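5.3 Checking the grasp planner before you trust it

This section covers the perception and planning side of Woltano when it is used with soft items such as clothes and bedding. Do it after the camera calibration in 5.2. If you skipped 5.2 because the status light was green, go back. The light tells you that a calibration file exists. It says nothing about whether the file is any good.

Before you start, close the Novent viewer on any other computer. Two viewers can subscribe to the same stream without an error message, and the second one will show old frames.

1. Open the planner panel and load the profile named "soft_default".

2. Set the playback rate to 30 frames per second. The installer picks 50, and the grasp labels then drift behind the pictures by the end of a long recording.

3. Load one recording from your own site. Do not use the demo recordings that come with the package. They were made on plain table tops with one bright item at a time, and every version of the planner has looked good on them.

4. Turn on the mask overlay and step through the approach, one frame at a time. Stop when the jaws are open over the item and have not yet closed.

5. Compare the edge of the mask with the edge of the cloth. Look hardest at dark items. The mask tends to leak into anything of the same color nearby, and the black finger pads are the worst offenders.

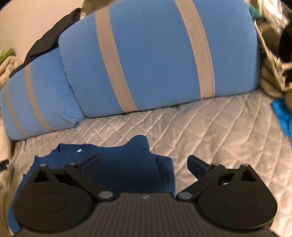 6. If the mask includes any part of the fingers, load the gripper template under Tools and run the segmentation again. Check the same frame a second time. The template removes the fingers where it expects them to be, so a bad calibration will cut holes in the cloth instead.

7. Read the grasp score, then ignore it for now. Write down where you would pinch the item yourself and compare that with the point the planner chose.

8. Repeat steps 4 to 7 on 12 recordings, with the items in different heaps and folds.

Note: The score runs from 0 to 1 and is labeled "confidence". It is a ranking among the candidates the planner came up with. A high score on a poor set of candidates is still a poor grasp. We asked for the label to be changed in December and it is still there.

Note: Quilted or patterned bedding gives the depth filter trouble. Stitch lines can come back as small ridges, and the planner likes ridges. If the chosen point keeps landing on the bedding, raise "min_fold_height" one step at a time – never straight to the top, or flat shirts vanish from the plan.

Caution: Do not turn on "auto-retry" until step 8 is finished. It repeats a failed plan with a slightly different wrist angle and logs the whole series as one attempt. Your success rate will go up and your robot will be no better.

Caution: The Guerreiro export drops the rejected candidates. Save the raw log first if you want to find out later why a grasp went wrong.

If the planner crashes while loading

Recordings longer than 300 seconds may fail with "buffer not ready". Split the file and load the parts one by one. The release notes from Prendton list this as fixed. On our machines it is fixed for color and still there for depth.

Section checked by Celina Piątek, 25 April 2022. Go on to 5.4 to set the joint speed limits.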